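집에서 복싱 장비 관리하기, 떠도는 요령 따져 보기

글러브 냄새 없애는 법을 검색하면 비슷한 글이 끝도 없이 나온다. 냉동실에 넣어라, 베이킹소다를 부어라, 드라이어로 말려라. 체육관에 5년 다니면서 대부분 해 봤는데, 솔직히 절반은 안 하느니만 못했다.

냉동실부터. 하룻밤 얼렸다가 꺼내면 냄새가 덜 나기는 한다. 손에 끼고 3라운드쯤 치면 그대로 돌아온다. 세균이 얼어 죽는다는 설명도 나는 믿지 않는다. 냉동 만두 옆에 글러브를 두는 것도 별로고.

베이킹소다는 조금 낫다. 다만 안에 바로 뿌리면 솔기에 끼어서 털어도 안 나온다. 얇은 양말에 두 숟갈 담아 묶고 손가락 자리까지 밀어 넣었다가 아침에 뺀다. 삼나무 조각을 넣은 전용 탈취 주머니도 써 봤지만 값만큼 다른지는 모르겠다.

드라이어는 말리고 싶다. 뜨거운 바람을 자주 쐰 가죽은 손목 쪽부터 갈라진다. 입구를 최대한 벌려 선풍기 앞에 세워 두면 된다. 신문지를 구겨 넣을 거면 한 시간 뒤에 한 번 갈아 줄 것. 젖은 신문지를 밤새 넣어 두면 넣은 보람이 없다.

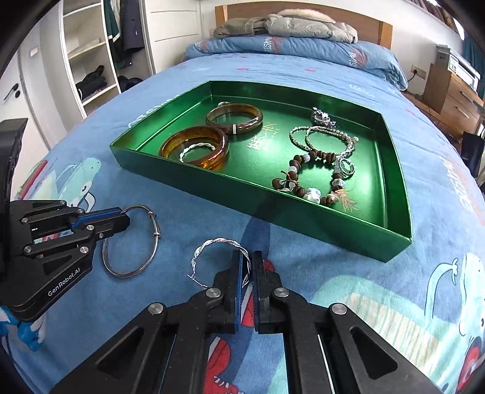
핸드랩은 세탁망에 넣어 찬물로 돌린다. 벨크로는 붙여서 넣어야 다른 빨래를 뜯어 놓지 않는다. 섬유유연제는 쓰지 않는다. 부드러워진다고들 하는데 내 경우엔 미끄러워지고 땀도 덜 먹었다. 3,000원짜리 세탁망이면 충분하고, '스포츠 전용'이라고 적힌 비싼 망은 뭐가 다른지 끝내 못 찾았다.

마우스피스를 끓는 물에 소독하라는 글도 있던데, 삶으면 모양이 풀린다. 찬물에 칫솔로 닦고 구멍 있는 통에 보관하면 그만이다. 치약은 연마제 때문에 흠집이 나니 주방세제 한 방울이 낫다.

가죽 크림은 의견이 갈린다. Haslinger 크림을 매주 바르라는 사람도 있는데, 크림을 많이 쓸수록 누가 좋은지는 뻔하지 않나. 나는 1월에 한 번 바르고 만다. 인조가죽에는 아예 필요 없다. 마른 천으로 닦으면 된다.

샌드백이 한쪽으로 처졌을 때 모래를 더 넣는 것도 권하지 않는다. 바닥만 더 딱딱해진다. 내려서 눕혀 놓고 굴린 다음 헌 옷을 잘라 위쪽부터 채운다. 지퍼나 단추는 꼭 떼어 낸다. 천장 고리는 한 달에 한 번 손으로 돌려 보고, 헐거우면 그날은 치지 않는다.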